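Subject: Re: [home-manip] Bed clearing as a benchmark task: are we there?
Date: December 2025
List: Trinlow home manipulation list
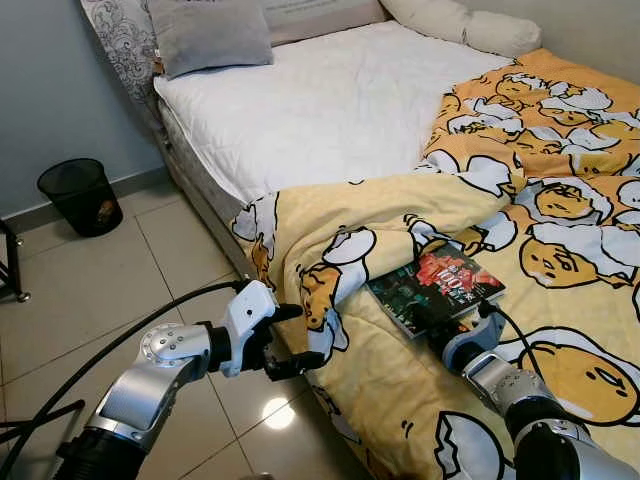 Replying to the points below in order, with the quoted text trimmed.

> The Gajewski write-up reports bed making as solved. Their
> test bed has one flat sheet, no pillows and nothing lying on
> top. Does anyone have numbers for a bed as people leave it,
> with a bunched cover and things on it?

We have some. The task as we run it is: take any loose object off the cover, put it on the bedside surface, then pull the cover straight to the head of the bed. Two arms, fixed time limit, no help from the operator once the run has begun. Over 164 runs the object was removed cleanly in most of them. The cover was straight to our tolerance, 2 cm at the near edge, in 40.

So the rigid part is nearly usable and the cloth part is not. I would not call that solved.

> I assume the object is the easy bit. A book is a box.

Less easy than you would think. A closed book flat on a mattress has very little edge to get hold of, and the surface under it gives way. Press down to get a finger beneath the cover board and the whole book sinks with the padding. On a table we slide the book to the edge and pinch the overhang, but on a bed the cloth travels with it. If a fold of the bedding is lying over one corner, the fold has to be cleared first, or the hand picks up both.

What works best for us is to hold the bedding down with one hand and push the book against a ridge in it until the spine lifts. Slow, but repeatable. Suction does well on glossy covers and badly on cloth-bound ones. We dropped it for that reason.

> Does the pattern on the bedding matter? The Prullska people
> say their segmentation is indifferent to it.

It matters to ours. Plain bedding gives poor depth at the folds, and a busy cartoon print gives good depth but false edges. Outlined figures are the worst case: the black outlines get picked as hems, and the grasp point ends up in the middle of the cover. Retraining on printed bedding removed most of this. We have not tried the Prullska model on the same set and would be glad of the weights if they are on the list.

> Finally, cables. Do you route them outside the arm?

Yes, outside, with a loop of slack at each wrist. They have snagged on pillows. Internal routing would be better and we have not got round to it. Dinasura quoted for a sleeve kit, but it stiffens the wrist, and we need the last few degrees when reaching over the side of the mattress.

On the general question of whether this is a chore a machine can do yet: with a person in the house who will accept a crooked cover and a wait, partly. Against a person doing it by hand, no. I would score the object and the cover separately in any shared benchmark, as a single pass/fail hides which half is failing.

Run logs on request, off list please.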